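Skip to content Home Articles Equipment Archive Contact

Articles > Automation > Capital Planning

Filed under: Budgets & Buying

The arm is the small number

Every budget request for a robotic work cell that crosses my desk has the same shape. One line is long and detailed, and it covers the arm. A second line covers the gripper. Everything else sits in a third line called "integration," with a number that has been rounded to fit under the approval limit. I think the order of effort should be reversed, and I think most small shops that buy a first cell for electronics teardown would spend less over the life of the machine if it were.

I have planned four of these cells, three at the Renura site and one at Trallunness. None was large. All were meant to take work off the bench where used desktop computers are opened, stripped of reusable parts and sorted. The arm was within budget each time. The overruns were all in fixtures, tooling, cabling, spare parts and staff hours.

Start with the work itself. A used desktop tower is a poor candidate for automation on paper. The case models vary, the drive cages are placed differently from one maker to the next, and the wiring goes wherever the last person to service the unit left it. An arm that repeats a position very accurately is no help if the connector it needs has moved by the width of a finger. What closes that gap is a fixture that holds the case the same way each time, some form of sensing at the wrist, and a program written by someone who has taken apart a few hundred of the things by hand. Two of those three items are usually missing from the request.

Fixtures come first. At Renura the first plan allowed for one fixture. We now keep 26, counting variants, and I do not expect the number to fall. Most are plastic and cheap to make. The cost is in the time to design them, test them and change them when a new batch of cases arrives. I now ask for a fixture budget per year, separate from the purchase, and I ask that it be approved at the same meeting. If it is left for later it is taken from maintenance, and then maintenance has to come from somewhere too.

Next is the gripper. Buyers like to compare grip force and stroke because those figures are on the data sheet. For this work I care more about finger shape and how fast fingers can be swapped. A finger suited to a memory module is a bad finger for a drive bracket. Spare fingers wear out or get bent, and a shop with no spares has an idle cell. At Trallunness the cell was down for over 200 hours in its first year, and most of that was waiting for parts that would have fit in a shoebox. The purchase order had included an extended warranty on the arm, which was never used.

The third item is throughput, where I think the requests are weakest. The Neagu proposal, which I reviewed in August and sent back, assumed 1,229 units a month. That figure came from dividing shift time by the best cycle time seen in a vendor demonstration. Our own logs for a comparable cell showed 396 units a month once setup, faults and odd cases were included. The lower figure still supported a purchase. It supported a different one, with a single arm, a longer payback period and a person at the bench beside it for the cases the cell rejects.

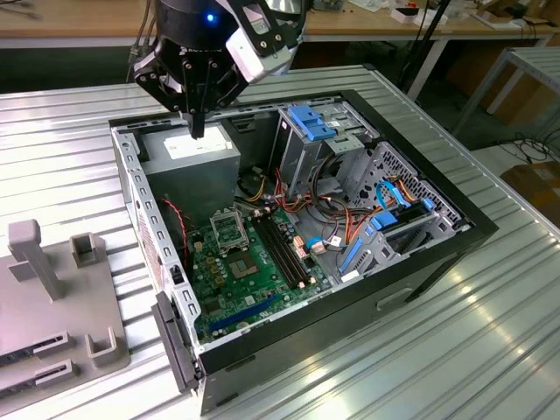
Martin-free bylines are our house rule; this column is written by the Equipment Planning Lead, Prornolach
27/09/2019

A reviewer should look at the inside of an open case before reading the vendor's quote. Power wires in red, yellow, orange and black loop across the motherboard toward the drive bays, and the blue SATA cables curve through the same part of the case. Every one of those is a flexible object, and flexible objects are where cycle time goes. The rigid parts, such as a power supply or a drive cage, are easier to plan for. A quote that gives one cycle time for the whole teardown has averaged two very different jobs, and the buyer should ask for them separately.

My recommendation for a first cell is plain. Put no more than half of the total into the arm and gripper. Reserve a fixed share for fixtures and spare fingers, and have it renewed each year without a new request. Budget one trained operator at full cost. Run the first trial on your own cases, taken from the pallet unsorted, and use that rate in the payback table.

Leasing deserves a fair look as well. The monthly figure is higher, but the term forces a review, and a review at the end of two years is worth having when the incoming cases may have changed completely. Prornolach leases its newest arm and owns all of its fixtures.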